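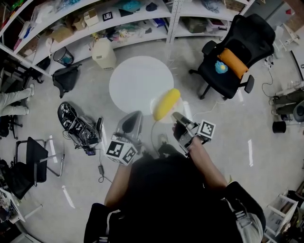

Clerum, November

Shelf and Storeroom Assistant (part-time), Somboon Lending Room

We're looking for a patient, cheerful person to join us at the Somboon Lending Room and help bring our storeroom back to something we can all find our way around in. If you're the kind of person who straightens the spice rack at a friend's house while the coffee is brewing, please keep reading, because we would very much like to meet you!

The Lending Room loans out everyday things to people in and around Clerum: kitchen pieces, play food and toys, party supplies, small tools, odds and ends for school plays and rainy weekends. We made 2000 loans over the past year, which is wonderful, and every one of those things had to come off a shelf and then go back on one. Somewhere along the way the going back on got a little ahead of us. The long white shelves are crowded with cardboard boxes and plastic bags, and a good deal of what's inside them has no label, or has a label from whatever was in the box two summers ago.

About the work

You'll spend most of your time with the shelves. That means opening boxes and bags, deciding with us what stays, wiping things down, giving them a number in the catalog, and finding each one a place where the next person would think to look. Play food lives with play food (there is a lot of it, and it travels). Cords and adapters get wound, tied and tagged before they go anywhere. Anything left on the concrete floor at closing time gets picked up, bags and backpacks included, so whoever opens up in the morning can sweep.

You'll also check in returns. Some come back in perfect order and some come back in a grocery sack with a note that says "sorry, one missing." Both are fine. We write it down, we thank the person, and we move on to the next one.
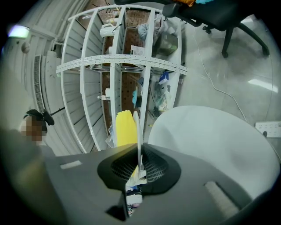
We'd like to make much better use of the tall white unit with the pegboard backs. The panels could take hooks for the cloths and the light trays, and that would leave the cubbies free for clear boxes, which we've come to love for the simple reason that a child can see into them from across the room. The kettle keeps its spot up top. Everything else is open to discussion, and if you have strong feelings about which shelf should hold what, so much the better. Ekua Abubakari drew up the first floor plan and is looking forward to having someone to argue with over it.

Hours and pay

The job is 14 hours a week, split between mornings and late afternoons in a way that we'll work out with you. We're flexible about school runs and other jobs. Pay is hourly, at the same rate as our front desk staff, and you'll get paid time off from your first month. The position runs through the end of spring to begin with, and we very much hope to extend it.

What we're hoping for

You don't need a degree or any storeroom experience. You should be comfortable on a step stool, able to lift a full box of books, and able to write a label that someone else can read. We use a simple spreadsheet for the catalog and Dario Martinelli will happily sit down with you for as long as it takes to learn it. A second language is a plus at the desk. Good humor is a plus everywhere.

It can be a busy room. People come through with questions, there's often something going on out on the floor, and you may be asked three things at once while holding a bag of toy vegetables. If you need perfect quiet to work, this might be a hard fit, and we'd sooner say so now.

How to apply

Please send a short letter, one page or less, to Sveva Colombo at the Lending Room office. Tell us a bit about yourself, when you could start, and about one closet, drawer, garage or shelf that you put in order and how you went about it. A résumé is welcome but you don't have to include one. You can also drop a letter in the box by the front door any time before 6 p.m.

We'll read letters as they arrive through the end of December and will answer every one. Visits come next: an hour in the storeroom, a cup of tea, and one box to sort together, paid at the regular rate. Let us know in your letter if you need a step-free entrance and we'll meet you at the side door.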